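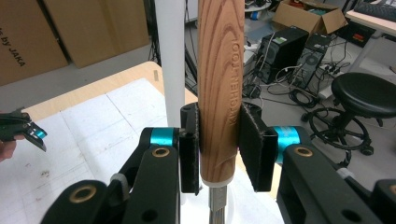 Bretberg Tiltus Stand Mixer: a year on the counter

I held out against stand mixers for a long time. My position was that humans made cake for centuries with a bowl and a sore arm, and that anything with a motor was for people who had either a bakery or a wedding list. Then I got interested in brioche, which wants you to beat butter into dough a lump at a time until you lose the will to live, and my position softened over a single wet evening.

The Tiltus is the mid-range model from Bretberg. It has a 6-quart steel bowl, a tilting head, 7 speeds and a color called Oat. It came in a box that could have held a second, smaller mixer, and the box is now in the garage because the warranty says to keep it. I've had the mixer for 12 months, which seems to me the least you should own a thing before telling strangers to buy it. Most reviews of these machines are written after two batches of cookies, when everyone is still in love.

Setting it up

There isn't much to set up. You lift it out, discover how heavy it is, and put it down on the first flat surface available, and that's where it lives now. Mine lives next to the toaster. I had planned to keep it in a low cabinet and bring it out for special occasions, a plan I now recognize as having been made by somebody who had never picked one up.

The cord is short. I don't know who decides how long these cords are, but I suspect they have very good outlets. Mine reaches with a hand's width to spare if I push the toaster to the left, so the toaster has moved to the left.

There's also an app. The box promises 2,000 recipes, and I believe it, though I stopped scrolling somewhere in the muffins. The mixer doesn't connect to the app in any way. The app simply knows what mixers are. I deleted it in August to make room for photos of bread.

The tilting part

Since they named the machine after it, let's talk about the tilt. You pull a lever on the right side, the head goes back, and it locks. When it's new the lock is stiff and makes a clunk you can hear upstairs. After a few months it loosened up and became pleasant. The head has never dropped on me, which was my main fear, having used a friend's older Bogale that came down like a drawbridge if you breathed near it.

What they don't mention is that the head needs room to go back. If you have wall cabinets, measure. I have wall cabinets and did not measure. The head clears mine by the thickness of a magazine, and only if the mixer is pulled forward to the edge of the counter, where it looks as if it's thinking about jumping. So my routine is: drag forward, tilt, fit the hook, lower, push back. It takes less time than it takes to read about. It has also left a faint gray track on the counter from the rubber feet, and I've tried three cleaning products on it and made my peace.

Dough

Brioche first, as that was the excuse. The Tiltus handles it beautifully. I put everything but the butter in, run it on speed 2 until it stops looking like a mistake, then feed in the butter and go make coffee. When I come back there's a glossy lump slapping the side of the bowl. The first time this happened I stood and watched it for far too long.

Plain white bread dough is fine too. Heavy whole wheat is where the machine starts to have opinions. With a double batch the head rocks a little at each turn, and the motor drops to a lower note, like someone being asked to help move a couch. It got through every time, but it was warm on top afterward and I gave it a rest. The manual says not to go above speed 2 for dough. I went to 3 once and it walked. It moved a good distance toward the sink before I caught it, and I would ask you to imagine the noise.

Bagel dough I now do in half batches. I'd call that a fair limit for a mixer of this size. If you make bagels every weekend for a large family, buy the bigger one, or a smaller family.

Cake, cream, egg whites

For creaming butter and sugar, the flat beater is good but misses a ring at the bottom of the bowl. There's a screw in the hinge that lets you lower the head, and a half turn cured most of it. The manual covers this screw in one sentence on a page about storage. I found it by accident while looking for the part about what voids the warranty.

Egg whites are superb. The whisk attachment gets down to two whites without fuss, which plenty of big mixers can't do. One white is beyond it, and for one white I'd use a hand whisk anyway, on the theory that my arm should be kept in some sort of working order.

Whipped cream goes from soft to butter in the time it takes to find a spoon. Stay with it. Speed 7 is for people with fast reactions or an urgent need for butter.
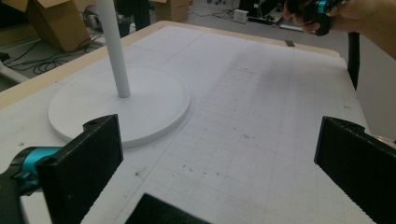
You're being far too kind about the splash guard, one reader wrote under my early notes on this mixer, and went on: mine fell into the bowl twice in the first week, it's a collar of clear plastic that sits on nothing, and the pouring chute drops flour behind the beater where it stays until you scrape. I've gone back to a dish towel over the top.

I can't argue with any of it. I had called the guard "adequate," in a charitable mood, after using it for one batch of pancake batter. A year later I know it better. It sits loosely on the rim, and at low speeds it stays put. At middle speeds it starts to turn. It's like a hat on someone who has begun to dance. Mine has only fallen in once, but once was enough with meringue. The dish towel is the right answer and has been the right answer since electricity. Keep the corners well away from the moving parts.

A different reader asked whether the third-party guard from Flullow fits. It does, just about, and it stays on better, with small rubber nubs that grip the rim. It also costs more than I would like to pay for an edge. I bought it, used it, and feel foolish only when I think about it.

Noise

Low speeds are a hum you can talk over. Middle speeds are a hum you can shout over. At the top it's closer to a vacuum cleaner in the next room, and I don't use it before breakfast if anyone else is in the house. There was a new ticking sound around month five. I tightened the pin at the hinge and it went away. It has since come back in a smaller form, and I've decided it's character.

Cleaning

The bowl and the steel whisk go in the dishwasher. The flat beater and the hook are coated and, according to the manual, do not. I put the beater in once by mistake and it came out looking the same as before, but I wouldn't make a habit of it, as the coating on my old Bogale beater went chalky and left gray on my hands.

The body wipes down easily except for the groove behind the speed dial, which collects flour. I clean it with a toothpick. I'd guess there's a whole loaf's worth of flour in there by now, and someday, in an emergency, I may be glad of it.

Oat, by the way, is beige. It photographs as cream and arrives as beige. It hides flour very well and hides cocoa not at all.

What I'd change

A longer cord. A splash guard designed by someone who had seen a splash. A line on the front of the box, in big letters, giving the height with the head tilted back. I'd also like the bowl handle to be an inch wider, because with an oven mitt on I can only get three fingers in, though I admit there aren't many reasons to hold a mixing bowl with an oven mitt. I had one, and it involved custard.

I wouldn't touch the motor, the whisk, or the lever, which I've become fond of.

Should you buy it?

If you make bread or cake most weeks and have the counter space, yes. It's a solid machine and it does the dull work well. If you bake twice a year, a hand mixer will serve you fine and fits in a drawer, and you can spend the difference on pastries made by somebody else. If you have low wall cabinets, get the tape measure out before you get your card out.

The Bogale is cheaper and a touch quieter, and I'd still choose the Tiltus for the lock on the head alone. I like having all my knuckles.

Four stars. I took one off for the splash guard and thought about taking off a half for the app, but the app never did anything to me.

Update: the ticking is back to full size. I've tightened the pin again and ordered a spare from Bretberg, who want the serial number, which is printed on the underside of the mixer. I'll get to that when I've had a rest.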